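Chapter 4
Ink That Flows: Viscosity in Everyday Life

Pour a spoonful of honey and a spoonful of water side by side, and you have already met the subject of this chapter. Water rushes off. Honey takes its time. The property that separates them is called viscosity, and I think it is one of the most enjoyable ideas in all of physical science, partly because you can feel it with your own hands!

We will start with writing ink. Old dip pens used a thin ink that ran almost like water, and a careless writer could ruin a whole page with one blot. Ballpoint ink is far thicker. It clings to a tiny ball in the tip, and the ball carries it onto the paper as it rolls. Get the thickness wrong in either direction and you have a leak or a skip.
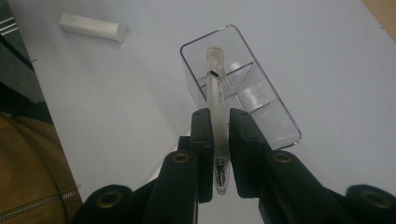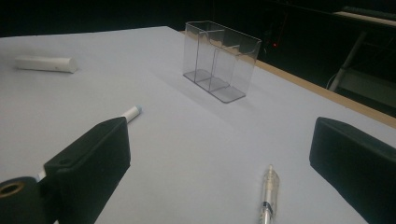
How thick is thick? Viscosity is often given in units called millipascal-seconds. Water at room temperature comes in close to 1. A sample of heavy syrup that Ifeoma Abubakar tested for this book, at 23 degrees Celsius, came in at roughly 3000. She then warmed the same syrup twice and got readings of 985 and 585. Same syrup, same jar, and look how far the number fell!

Heat gives molecules more energy to slide past one another, so most liquids thin out as they warm up. Gases do the opposite, and Section 4.3 explains why (it's a lovely surprise, so try to guess first). Before you read on, write down five liquids from your kitchen in order from thinnest to thickest. Keep the list, as you will need it for Activity 4A.

4.1 Layers That Slide

Picture a deck of cards lying on a table.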